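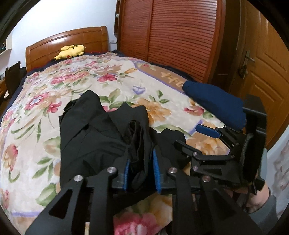

How many of the high-mileage test cars are still on the road? 26 of the original 28 are in daily service, and the other 2 were withdrawn for reasons set out under Fleet status.

Home Reports Vehicles Data Contact

Filed under: Used vehicle durability / Progress reports

November – Ganelance test office

Scope

The period covers the second half of the used-car durability program at the Dolan site. The program tracks wear, running cost and fault rate in family cars bought secondhand. No change was made to the test plan agreed with the funder.

Fleet status

One car was withdrawn after a timing chain fault damaged the cylinder head. The repair quote was higher than the value of the car. The second was withdrawn when corrosion was found in the rear subframe mounts during a routine lift inspection. Both cars are stored at Dolan until the parts have been measured.

Inspections

The team completed 182 scheduled inspections. Brake wear is in line with the first-half figures. Front suspension bushings are wearing faster than planned on the heavier cars, and the inspection interval for these has been shortened. Tire wear is even except on three cars, which were realigned and returned to service.

Faults

A total of 104 faults were logged. Most were minor: bulbs, wiper motors, door seals, tire pressure sensors. Automatic gearboxes remain the largest single cost. Shudder at low speed was reported on four cars with the same gearbox type; a fluid change cured it on three. The fourth is waiting for a torque converter – the supplier has given a delivery date early in the next period.

Data logging

All cars now report through the Idora logger. The older units dropped readings in cold starts, and the affected trips have been marked in the data set. They are left out of the fuel figures but kept for mileage.

Site work

Truvwood finished the second inspection bay. The lift has been load tested and signed off. Drainage at the wash area is still open and will be carried over.

Budget

Spending is within the agreed limit. Parts are over plan, mainly gearbox work, and fuel is under. A transfer between the two lines is requested – no extra funding is needed.

Next period

Strip and measure the two withdrawn cars. Fit the torque converter. Repeat the emissions test on all diesel cars. Issue the draft cost tables for comment.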